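# About Odside

Hi, I'm Ryota Tsuchiya, and Odside is my website. It's a site about spaceflight, mostly the parts that happen between launches: the fueling tests, the scrubbed countdowns, the long quiet months when a satellite is just going around and around up there doing its job. If you want the big rocket news the minute it breaks, plenty of places will get it to you faster than I can. I like the smaller stuff, and I like it a lot!

I started writing this in January of my last year in college, when I should have been studying for a fluids exam. My first post was a very long piece on why rockets vent so much vapor on the pad (I'd watched a launch stream with my mother and she kept asking if it was on fire). She read the whole thing. So did two of her coworkers. That was the entire audience for quite a while, and I kept going anyway -- mostly on my lunch break, and then more and more on evenings when I should have been asleep.

As of the last time I looked, there are 939 posts on the site and 2,721 people on the mailing list. The list gets one email when there's something worth reading, and nothing when there isn't. I once skipped seven weeks. A few people wrote to ask if I was okay, and I was, I just didn't have anything good.

## What we cover

- Launches, with a short plain-English note on what's riding on top and where it's going
- Ground equipment: tanks, towers, hold-down clamps, and the trucks that move everything
- Small satellites, especially student-built ones
- Old missions that deserve another look
- Reader questions, which get their own post when the answer runs long

The student satellites are my soft spot. I worked on one called Felum as an undergrad, a little box you could carry in one hand, and my part of it was a bracket. One bracket! I redrew it nine times. Felum still hasn't flown, and every so often somebody from the old group sends me an email with "launch slot??" in the subject line and I get my hopes up all over again.
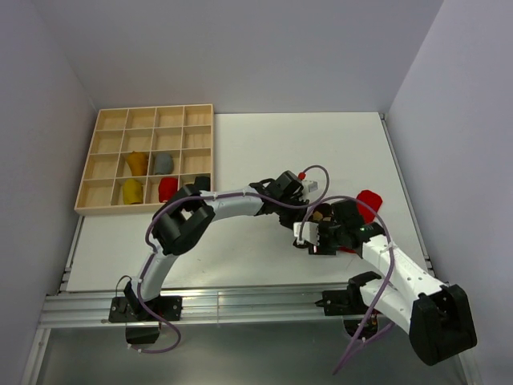
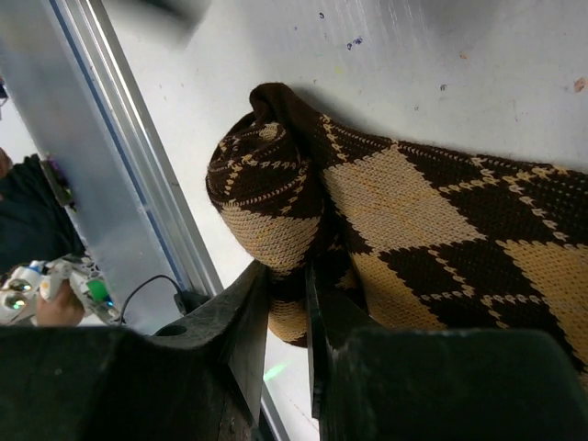
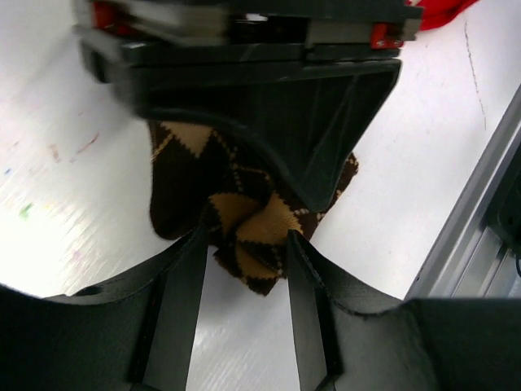
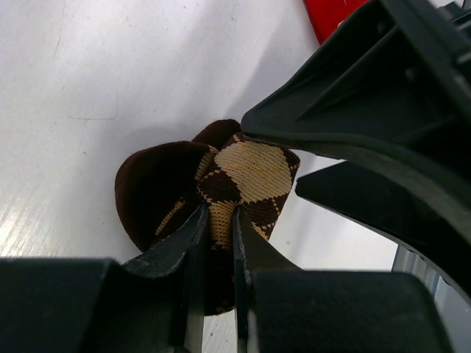

## Who's behind it

For a long time it was only me. Now there's also Yokoyama, who edits everything and has cut the word "literally" out of my drafts more times than I want to think about. We met in the comments under a post about upper stage engines, where Yokoyama pointed out (politely, and with sources) that I had mixed up two different kinds of igniter. I fixed the post, said thanks, and asked for help with the next one. Yokoyama also runs the launch calendar, so if you've ever noticed that it's correct, you know who to thank.

The site itself was rebuilt by Drikeck, a tiny web shop that took pity on me after the old version fell over during a launch. They made it fast, they made it work on phones, and they talked me out of a countdown clock that played a sound. I still miss the sound a little.

## How we pay for it

Readers pay for it. Right now 130 people chip in each month, and that covers the hosting, the mailing list, and Yokoyama's editing. We don't run ads, and we don't take money or trips from launch companies. If one of us owns something or knows somebody in a story, we'll say so at the top of the post.

When we get something wrong, we fix it and put a note at the bottom saying what changed. There's a page that collects all of those notes, and it's longer than I'd like. My worst one is the time I gave an orbit in miles and labeled it kilometers, in a headline, and left it up overnight.

## Writing to us

Please do! The contact form goes to both of us, and I read it with my coffee around 6 a.m. Questions from kids and classrooms go to the front of the line. Our longest answer so far ran to 1,794 words and was for a fourth grader who wanted to know how astronauts do laundry (they don't, they wear things for a while and then throw them out -- she was delighted).

If you'd like to pitch a story, send a few sentences on what it is and why you care about it. You don't need to be a writer or an engineer. Some of our best posts came from people who live near a test site and wanted to know what the noise was.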